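# How Does a Robot Decide What to Do Next?

Ask a grown-up how a robot arm works and you will probably hear about motors. Motors are fine. A motor will happily spin all day and never wonder why. The interesting part is the software, which has to do the wondering.

Say you want a robot to pull a card out of a computer. You could do it half asleep. You see the card, you grab it, you wiggle, out it comes. To a robot that is a whole heap of separate problems, and the software has to solve every one of them before lunch.

## Where is the thing?

First comes **perception**, a long word for "working out what's in front of you." A camera gives the robot a picture, but to a computer a picture is just a giant grid of numbers. Somewhere in all those numbers is a card. The perception program hunts for edges and colors that go together, then makes a guess: card, right there, tilted a bit.

It is a guess, mind you. Shiny metal and dangling cables can fool it badly.

## How do I get there?

Next comes **planning**. The planner is a worrier. It invents a path for the arm, then checks whether the elbow would hit anything on the way. If it would, that path goes in the trash and the planner tries another. It might throw away 30 paths before keeping one. You have never done this to pick up a sandwich, and the planner would be horrified to hear it.

## Am I doing it right?

Last comes **control**. The controller keeps asking, "Where am I? Where should I be?" and nudges the motors to shrink the difference. It asks again and again, faster than you can blink, like a kid in the back seat with very good manners.

Grabbing needs extra care. Squeeze too softly and the card slips. Squeeze too hard and you own two halves of a card.

An old desktop computer makes good practice, with its slots and clips and a great many wires to stay away from.
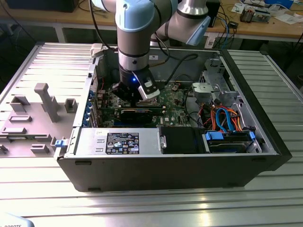
Haruto Yagi says the planner gets too much of the credit. In his view the best line of code in any robot is the one that tells it to stop when something feels wrong, and he would write that one first and the clever stuff afterward.

He has a point. A robot that pushes harder when it gets stuck is a very expensive hammer.

## Try it yourself

You need a friend, a blindfold, and a cup.

1. Put the blindfold on. You are the arm.
2. Your friend is the software and may only say "left," "right," "forward," "back," "up," "down," "open," or "close."
3. Pick up the cup in 20 commands or fewer.

Use a plastic cup. Then swap places and see who gets grumpy first.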